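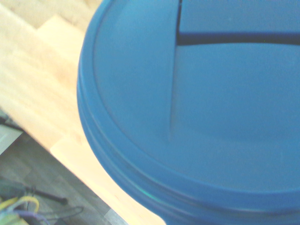 prolance_27
Wrist camera offset on the Tornby cell drifts again. Calibration passes, then within 200 cycles the approach to the bin is off toward the near side. This is the standoff pose over the lid, where it segments the rim and fits a circle. With only the left arc of the blue rim in view, the fit has little to hold on to, and the stepped ridges give two or three candidate edges. Bracket screws are torqued and paint marked, marks have not moved. Lens is locked. What else should I check before I redo hand-eye?

dukovura
Raise the standoff. You are fitting a circle to a partial arc, so a small edge error becomes a large center error. Add 100 mm and see if the drift goes away.

prolance_27
Can't get 100. Joint 5 is close to its limit there. Maybe half.

Tanko Adebisi
I disagree that it's the fit. A bad fit gives scatter, and he is describing a shift in one direction. Log the tool flange pose against the fitted center for one shift and plot it. If flange repeats and center walks, suspect the bracket or the camera warming up. Ours needed 27 minutes powered before the intrinsics settled.

dukovura
A fit that locks onto the outer ridge in place of the inner one also shifts in one direction. The light in that shot is strong enough to wash out the wood. Change the exposure and the edge it picks can change with it. Fix exposure and gain first, it costs nothing.

Tanko Adebisi
Fair. Still log it.

jasinska_maint
Also look at the cable dress. On the Jasińska bracket the camera lead leaves on the short side and pulls when the wrist turns past 90. Screws stay put, the plate flexes. Put a dial indicator on the camera body and rotate the wrist by hand.

prolance_27
Exposure was on auto. Now fixed. Indicator shows some movement at full rotation, less than I expected. Re-dressed the lead with a longer loop and moved the clamp back one hole - running overnight with logging on.

prolance_27
3/16/20 update: 817 cycles, no walk in the flange pose, fitted center stays inside tolerance. I changed two things at once so I can't say which one did it.

dukovura
Exposure.

jasinska_maint
Put the clamp back where it was and find out. I would keep the longer loop either way and check the plate for cracks in April.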